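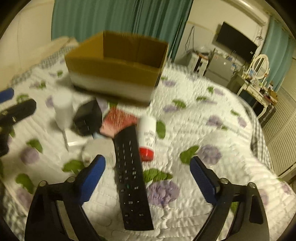 *Figure 4.1 A remote control, a hairbrush, a power adapter and a few other bits on a quilted bedspread.*

# Chapter 4: The Bed Is Not a Shelf

I have a confession to make before we start. For most of my working life as a teacher of household skills, I have put things on the bed. Keys, post, chargers, the jumper I was going to wear and then didn't. I'd come home, walk into the bedroom, open my hands and let go. Then at bedtime I'd scoop the whole lot up and move it to the chair, and in the morning I'd move it back again so I could sit down and put my socks on.

If you do this too, you're in good company. When I ran the evening course in Brastisville I asked the class to write down every flat surface in their home that was holding something it shouldn't, and the bed came up more than the kitchen table. I was surprised by that, but I shouldn't have been. A bed is big, it's soft, nothing rolls off it very far, and a made bed looks so invitingly clear at four in the afternoon!

Have another look at Figure 4.1. A remote and a hairbrush don't belong to the same job, the same drawer or even the same time of day. The adapter is a third sort of thing altogether, and the small white bottle with the red cap is a fourth. I call this a mixed drop, and you'll meet the term all through this chapter. A mixed drop is harder to clear than a big pile of one kind of thing. Give me 22 odd socks and I'll have them sorted before the kettle boils, but give me a remote, a brush and a plug and I'll stand there dithering – each one wants a separate decision and probably a separate walk.

## What we'll cover

In Chapter 3 we dealt with clothes, and most of what you learned there about folding and hanging won't help you much now (sorry). Small hard objects behave differently. They slip under pillows, they end up inside the duvet cover, and they're easy to overlook on a busy pattern. My own bedspread is the Lirberg one with ferns all over it, and I once lost a pair of nail scissors on it for an entire weekend.

By the end of the chapter you should be able to:

- clear a mixed drop from a bed in roughly 10 minutes
- choose a home for remotes, chargers and brushes that you'll go on using
- set up a bedside tray or drawer that doesn't fill with rubbish
- wash and dry a quilted bedspread without flattening the stitching

The last one may look out of place. I've put it in because people who clear the bed nearly always notice the cover next, and then want to know what to do with it.

## Before you read on

Go and look at your own bed, as it is now. Don't tidy it first. Write down what's on it, and next to each thing write where you last used it. My list this morning had a phone lead (bed), a library book (bath), hand cream (kitchen, no idea why) and the instructions for the Vorix lamp I still haven't wired up.

Keep the list somewhere safe, as we'll be using it in section 4.2, where I'll sort mine alongside yours.

## 4.1 Where things land

Let's begin with the remote, as it causes more arguments than anything else in the house. In our flat on Amundsen Street we had one television and two people who each swore the other had moved the remote. What we didn't have was a place for it.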